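May 13, 2026
Gripper comparison, soft and rolled items, bench 2
R. Lemieux

Carrying on from the Ehlers trial. Same arm, same controller, only the end effector and the finger pads change. Zeltbridge want a recommendation for the packing cell before they commit to a second unit, so the question for this week is whether the parallel-linkage gripper can handle their rolled bags or whether we stay with the Ehlers and put up with the width.

Setup
Gilteck linkage gripper, two fingers, flat black pads. Mounted on the adapter plate from the old cell after I filed one hole slightly oval. Wrist camera refocused for close work and the exposure locked. With auto exposure on, the black film went to mush every time the arm came over the pale tray.
Controller is the Cumum, firmware as delivered. Approach speed 100 mm/s, dropping to 70 for the last bit of travel. Grip effort left at the default to start with.

Mounting notes
The Gilteck plate is wide at the lobes. Watch the clearance on the tray rims when coming in low. I set the lowest approach height by hand and saved it as a limit in the Cumum, so don't override it from the pendant without checking. Screws on the lobes want the short driver, the long one fouls the linkage. Used medium threadlocker on the plate screws only, nothing on the pivots.
Finger zero was out on first power-up. Redid it with the feeler gauge and it held through two restarts.

Morning
Ehlers first, for a baseline. It picks the rolls fine from a clear spot but needs so much room to open that it shoves whatever is next door. Two rolls side by side is a problem. Three times it closed on the neighbour's edge as well as the target. Grip itself is good, no slip on the lift or on the rotate. Ran it until coffee and the log stopped at 501 cycles, including dry ones with nothing in the fingers.

Swapped to the Gilteck. Changeover took longer than it should have. The cable clip is on the wrong side for our arm and I had to reroute behind the wrist. Ordered a right-angle connector.

Afternoon
Upright picks with the Gilteck. The fingers stay parallel through the stroke, so centring is easier to reason about than with the Ehlers, where the tips swing in. At default effort the roll squashes a fair bit at the bottom and the top opens up slightly. Brought the effort down two steps and that was better. Down three and the roll started to turn in the pads during the wrist move. Two steps it is for now.

Pad height matters more than I expected. Gripping low leaves the top free to lean and the place position goes off by a few millimetres. Gripping near the top rim is steadier but there is less film to hold, and a badly rolled one could unwind. Settled on pads finishing a little below the rim.

Lying-down picks are still poor. The camera loses the outline when one black roll sits near another, and the segmentation joins them into a single blob. This happens with both grippers, so it's a vision problem and doesn't count against either. Will try the side lamp at a lower angle.

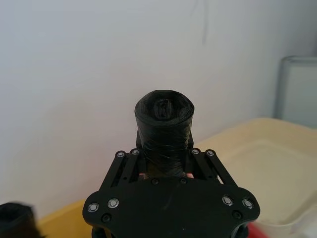
Gilteck, wrist camera. Rolled black bag held upright, pad tops just under the rim.

The hold can be judged from the wrist view without walking round the bench, which was not the case with the Ehlers. Highlights on the film are strong enough to find the rim. The core sits a bit lower than the rim and the rim detector sometimes locks onto the folds inside. Added a minimum radius to stop that. Needs a proper run.

Odds and ends
Cumum threw a comms timeout once, cleared on reconnect. Log saved, line 1,140.
Pads pick up dust and the grip drops off after a while. Wiped with isopropyl, came back. Put a wipe in the start-of-day list.
Colour of the tray doesn't seem to bother the detector once exposure is locked.

To do
Repeat side-by-side picks with the Gilteck, same spacing as the Ehlers run.
Side lamp test for the lying-down rolls.
Try the ribbed pads if they turn up.
Ask Zeltbridge how tightly their rolls are wound and whether it varies by batch.
Fit the new connector and put the cable back where it belongs.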